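Soft Goods and Small Toys, Unit 4: Sorting by Feel
Handout to go with the November session

Last time we got a little lost in the fiber charts, so I'm keeping this one short and hands-on. You'll need your notebook, a tray with a rim, and whatever small plush things you can borrow from a kid, a dog or the back of your closet. I like a tray with a rim so much more than a bare table! Things stay put, and you can carry the whole setup to the sink when we get to spot cleaning.

Two terms from the reading, in case you skipped it (I know some of you did). Pile is the fuzz that stands up off the backing. Nap is the direction it wants to lie in. Stroke it one way and it looks pale, stroke it back and it goes darker. The Plorum swatch cards show this nicely, and the set in the cupboard has 20 cards, so please share.

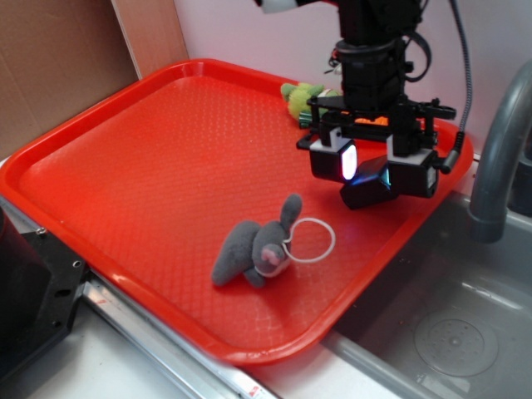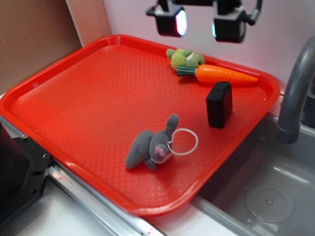 Sorting is where I'd like you to spend most of the time, roughly 30 minutes. Start with color if you must, everyone does, then mix it all up again and sort by surface. Fuzzy gray and fuzzy green go in one group even though they look nothing alike from across the room, and the orange carrot with its ridged body makes you stop and think — is it the fabric that's different, or just the way it's sewn? Write down what you decided and why. The black block is your odd one out, so use it as the comparison when your fingers get tired of fluff.

Next, look at anything attached: loops, ribbons, tags, cords. A white loop on a soft toy gets its own line in your notes, with where it sits and how it's fastened. Don't pull on it yet, we do the tug test in Unit 5.

For homework, pick one toy and write a care label for it in your own words, the kind a tired parent could follow. Washing, drying, what to do about gravy. The Heltano booklet has the symbols if you've forgotten them (page 30, I think, or the one after). Bring your label and the toy with you next time, and somebody please remember the good scissors.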